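Zisstead Evening Classes: interim report to the Shabalala Fund
26 February 2024
Prepared by Lesego Kruger

The grant was meant to fill the evening classes. I am not convinced it has. We printed 2000 leaflets through Wullent, and 23 new people signed up for a course. Vusumuzi Molefe puts that down to the leaflets. I put it down to the bus route changing -- half the newcomers live along it.

The Stellico booking system is running. It has cost us $400 in fees so far, and it still lets two people reserve the same seat. Their support desk says a fix is coming in May. They told us the same thing last fall.

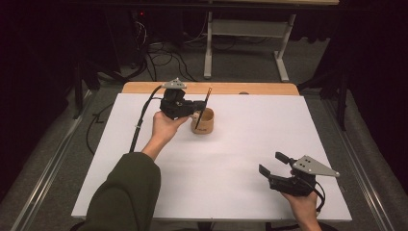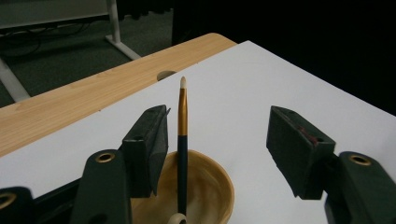 A small cup on the white board, and a brush held upright.

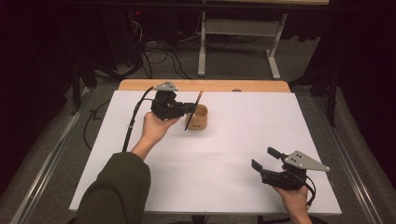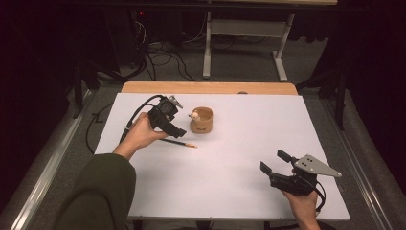 Bookkeeping and beginner Spanish are full. Creative writing is not, and I doubt a second round of leaflets would change that. Vusumuzi wants to try one anyway. I would prefer to move the money to child care, which people ask for at the front desk.

We need your decision on that before the next term is printed. The receipts are attached, except the one for the hall heater, which Wullent billed to us by mistake and has yet to correct.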